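Skornow Wooden Lap Desk

Home > Bedroom > Bed Trays and Lap Desks

The Skornow is a small wooden desk for use in bed, on a couch or on the floor. It has rounded corners and two flower-shaped cutouts in the top. Molell makes it in one size and one finish.

We have carried it for 2 years. Most people buy it for reading and writing in bed, and a fair number go to kids' rooms for drawing and homework. It takes a notebook, a tablet or a small laptop without crowding.

The corners are the part customers mention most. A square tray catches on blankets every time you shift your legs, and a quilt with a lot of stitching is worse. The Skornow slides over a patchwork top or a fuzzy throw without snagging, and you can leave it on the bed with everything else that lives there.
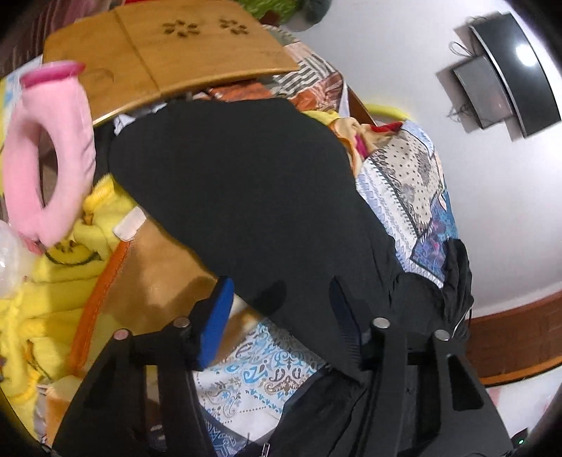
It also stores easily. Stand it on edge beside the nightstand, or lay it flat under the bed. If it shares the bed with blankets, plush toys and clothes waiting to be put away, set it on top of the pile – the surface can pick up marks from zippers and buckles pressed against it.

The flower cutouts go all the way through. They let some air under a laptop, and you can hook two fingers in one to lift the desk. Small things like earring backs and pencil leads will fall through them, so keep those in a dish.

Care

Wipe with a damp cloth and dry it right away. Don't soak it. Cups leave marks if they sit overnight, and a mark that has been there a while may not come out completely. A little furniture wax helps with light scuffs. Test it on the underside first.

What's in the box

One lap desk, fully assembled. One care card. The cushion is sold separately (see the Thampi lap cushion, which ties on underneath).

Price and shipping

Desk only: $64
Desk with Thampi cushion: $84
Orders over $80 ship free.

Returns are accepted on unused desks in the original box. Cushions can be returned if the bag is still sealed.

Also from Nudlow: bed trays, book rests, quilt racks, under-bed boxes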